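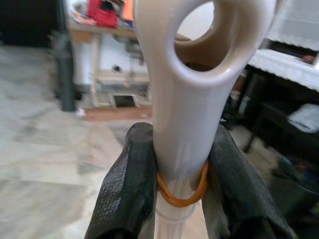
Ich fahre seit acht Jahren mit dem Rad zur Arbeit, und ich habe in dieser Zeit sehr viel über Autofahrer geschimpft, über Busfahrer, über den einen Lieferwagen, der jeden Morgen um halb acht auf dem Radstreifen steht. Heute will ich mal über uns schimpfen. Genauer: über Leute, die auf dem Rad überholen und dabei keinen Ton von sich geben.

Ihr kennt das. Man rollt so vor sich hin, denkt ans Abendessen, und plötzlich zischt zehn Zentimeter neben dem Ellbogen jemand vorbei, mit gesenktem Kopf und Waden wie aus Marmor. Kein Klingeln, kein »Links!«, nicht mal ein Räuspern. Ich erschrecke mich jedes Mal zu Tode. Und weil ich ein Mensch bin, der beim Erschrecken den Lenker verreißt, wird das irgendwann mal richtig schiefgehen.

Mein Weg führt von Kirno über den alten Bahndamm nach Fluren, und wer die Strecke kennt, weiß, wie eng es da hinter der Brücke wird. Zwei Räder passen nebeneinander, wenn beide sich benehmen. Morgens sind da Schulkinder unterwegs, Leute mit Anhänger, eine Frau mit einem Lastenrad, auf dem gefühlt ein kompletter Haushalt mitfährt. Und mittendurch eben die Schweiger, die ihre Bestzeit retten müssen. Auf einem Bahndamm. Im Berufsverkehr!

Ich habe mal versucht zu verstehen, warum so viele nicht klingeln. In meinem Bekanntenkreis höre ich vor allem, Klingeln sei unhöflich. Das klinge so nach »Weg da!«. Ein bisschen kann ich das nachvollziehen, ich zucke ja selbst, wenn hinter mir jemand Sturm läutet wie ein Postbote mit Einschreiben. Aber ein kurzes, leises Ping aus zwanzig Metern Entfernung ist doch eine nette Geste! Es heißt: Ich bin da, ich komme gleich, mach ruhig weiter so. Wer das als Beleidigung auffasst, der hat vermutlich auch sonst keinen leichten Tag.

Der zweite Grund ist banaler, viele haben schlicht keine Klingel mehr am Rad. Sieht am schicken Lenker nicht gut aus, wiegt was, stört die Linie. Mein Lieblingsfall ist ein Kollege, der mir stolz sein neues Gravelrad von Gultarside vorgeführt hat, und auf meine Frage nach der Klingel kam ein Blick, als hätte ich nach einem Stützrad gefragt. Meine eigene wiegt 76 Gramm, ich habe sie auf die Küchenwaage gelegt. So viel wie ein kleiner Apfel. Und nein, den Apfel esse ich vorher nicht weg, um Gewicht zu sparen.
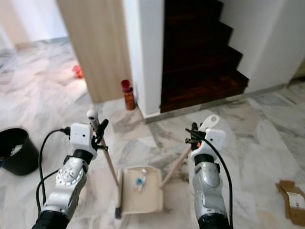

Dann gibt es noch die Kopfhörerfrage, und da werde ich wahrscheinlich Post bekommen. Natürlich bringt das schönste Klingeln nichts, wenn der Mensch vor mir die Ohren zugestöpselt hat und laut bei irgendeinem Refrain mitsingt. Ist mir im Mai erst wieder passiert, ich bin 200 Meter hinter jemandem hergezuckelt und habe geklingelt wie ein Eiswagen. Am Ende habe ich gerufen, und er hat sich so erschrocken wie sonst ich. Gegen Musik auf dem Rad habe ich gar nichts — ein Ohr frei reicht mir völlig. Aber beide Ohren dicht und dann in Schlangenlinien fahren, das geht auf so einem schmalen Weg halt nicht.

Was ich mir nicht wünsche, sind Schilder. In Fluren haben sie an der Rampe eins aufgestellt, »Rücksicht macht Wege breit«, und ich schwöre, seitdem wird da noch schneller gefahren. Kontrollen will ich auch keine. Ich will auch niemandem das flotte Fahren verbieten, ich trete ja selbst gern rein, wenn hinter Kirno der Rückenwind kommt und die Beine gut sind. Dann bin ich plötzlich auch so einer mit gesenktem Kopf und muss mich daran erinnern, dass die ältere Dame vor mir keine Augen im Hinterkopf hat.

Mir würde es reichen, wenn wir uns auf eine Kleinigkeit einigen könnten. Einmal früh klingeln, kurz warten, ob eine Reaktion kommt, dann mit Abstand vorbei. Wer keine Klingel hat, hat immerhin einen Mund. »Morgen, ich komm links« dauert keine zwei Sekunden, und von den meisten kommt sogar ein »Morgen« zurück. Manche heben die Hand. Und die Frau mit dem Lastenrad hat neulich zurückgeklingelt, mit so einer riesigen Messingglocke, die man bestimmt noch in Fluren gehört hat. So eine will ich jetzt auch, egal, was die wiegt.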